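6. Grip Loss During Two-Hand Transfer (Fault 97)

Nana Zakaria
December 2018
4 min read

6.1 What the fault means

Fault 97 is logged when the holding hand reports a closed grip while the fingertip sensors report no load. On the Midinari two-hand set it occurs almost only during transfer, when an object passes from the bare hand to the covered hand. The controller stops both wrists and leaves the fingers where they are. It does not open the hand. An object that is still partly held will stay partly held until someone removes it.

In the units returned to us in September, the object had slipped along the palm before the receiving hand closed. Smooth plastic bottles were the usual load. The fingers had reached their target angles, so the position check passed and the transfer went ahead on a grip that was too weak.

CAUTION: Do not clear the fault with an object between the fingers. Clearing it restarts the transfer from the last saved step, and the receiving hand closes without a second prompt.

6.2 Before you start

You need the stop pendant, a dry lint-free cloth and a sealed plastic bottle of ordinary drink size. The glass test piece supplied with early Zandatov kits must not be used for this procedure.

Note: Sets running the Tkachenko controller show the fault as "GRIP 97". Sets on the older Drarkness controller show the number alone. The procedure is the same for both.

6.3 Clearing the fault

1. Press the stop pendant and wait for both wrists to lock.

2. Support the object from below with one hand. Keep your other hand away from the thumb. The thumb can spring back when the drive releases.

3. Select Manual, then Release, on the holding hand only. Fingers open at 40 percent speed.

4. Take the object out. Check it for dents and leaks, and dry the palm if there is any liquid on it.

5. Wipe all fingertip pads with the dry cloth. Do not use alcohol or glass cleaner — both harden the pad surface.

6. Inspect the fabric cover on the receiving hand. The knit cuff must lie flat and must not reach the first finger joints. A cuff that has crept forward can catch the object on approach and pull it out of line.

7. Open the grip page and read Hold Force. If it is below 85 percent, set it to 85. Do not go higher with thin-walled bottles.

8. Set Load Confirm Delay to 700 ms. With a shorter delay the controller may accept the first touch as a full grip.

9. Clear the fault and release the stop pendant.

6.4 Repeat test

1. Place the bottle in the bare hand with the thumb on one side and the fingertips on the other. The label may face either way.

2. Select Close. Wait for the load reading to settle, then pull lightly on the cap end. If the bottle slides, open the hand and return to step 5 of section 6.3.

3. Bring the covered hand to the approach position with its fingers extended. It must not touch the bottle at this stage.

4. Confirm the hold once more on the grip page, then run a single transfer at low speed with one finger on the stop pendant.

If Fault 97 returns, take the set out of service and send us the log. Do not raise Hold Force to get through a shift.
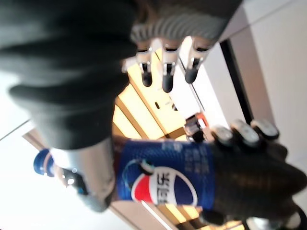
Comments (3)

pwrist: Step 6 was the one for us. The cuff had ridden up past the joints and we had been swapping pads for two weeks. Can the cover be pinned?

Nana Zakaria: No pins. They damage the wiring under the fabric. Fold the cuff back once and check it at the start of each shift.

benchfour: On the Drarkness controller the delay field won't take 700 until you leave Auto. Might be worth adding to step 8.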